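The island of Flanasholm had 76 residents and one ferry, and Teresa Dudek had missed it.

She had missed it by nine minutes, which the man in the ticket booth seemed to find generous. "Next one's in February," he said.

"It's October."

"Then you'll want a coat."

Teresa had come to value a piano. The letter from Hinrichs & Isell promised a fee of $962 and a view of the sea, and so far she had been paid in view. She sat down on her suitcase and ate the sandwich she had been saving for the crossing.

By dusk the man had closed his booth, opened it again, and asked if she played.

"I value them," said Teresa. "I don't play them."

"Like my wife with boats," he said, and went to find his brother, who had a boat.
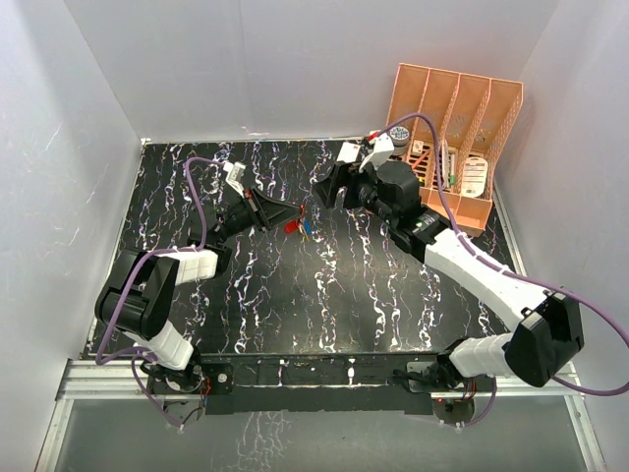 Black tabletop, white and purple veins.

The brother charged by weight and rounded up. He talked the whole way over about the old widow Rosico, who had owned the piano for most of her life and had never let anyone lift the lid. There were theories. Money was the popular one — almost everyone had spent it already.

Teresa lifted the lid at ten that night, by lamplight, with 14 islanders breathing on her neck. Inside was a note in a firm hand.

"Needs tuning," it said.

She wrote that down, and valued it accordingly.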